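Section 4: Setting Up Your Harnthorpe Bread Oven for the First Bake

Welcome back! If you have worked your way through the earlier sections, your Harnthorpe should be standing level on its feet with a good gap behind it, and you are probably itching to put some dough in. Please hold off just a little longer. A new oven needs one empty heating before it meets any food, and it is a pleasant enough job if you open a window and keep a cup of something nearby.

Before you start

Take out the two wire racks, the baking stone and the paper booklet (it likes to hide under the stone, and we have had more than one call about a toasted booklet). Peel the clear film off the door glass and the control panel. Wash the racks in warm soapy water and dry them well. The stone should only be wiped with a damp cloth – never soak it, and never use soap on it.

First heating

1. Slide one rack into the lowest slot and set the stone on it, smooth side up. Leave the other rack out for now.

2. Plug the oven straight into a wall outlet.

3. Close the door and turn the left dial to Bake. The display will show the last temperature used at the factory, so don't be surprised if it looks odd.

4. Turn the right dial until the display reads 175, with the small C beside it. If you see an F, hold the dial in until the letter changes.

5. Press Start and let the oven run for about 2 hours. You may notice a faint smell, a bit like a warm iron, during the early part of the heating.

6. Turn both dials to Off and let everything cool with the door closed.

Caution: The stone holds its heat long after the display has gone dark. Do not lift it out or put anything cold on it until the oven has cooled completely.

Note: If the display shows code 3414, the door is not fully latched. Open it, check that the rack is pushed all the way back, and close it again with a firm push. Keerthana Rodrigues on our help desk tells us that this clears the code for nearly everyone who writes in.

Once the oven is cool, wipe the inside with a soft damp cloth, put the second rack back in, and turn to Section 5 for your first loaf.
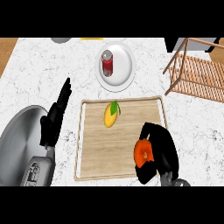

Can I use parchment paper on the baking stone?
Parchment is fine as long as you stay below the temperature printed on its box and trim it so that it doesn't touch the oven walls.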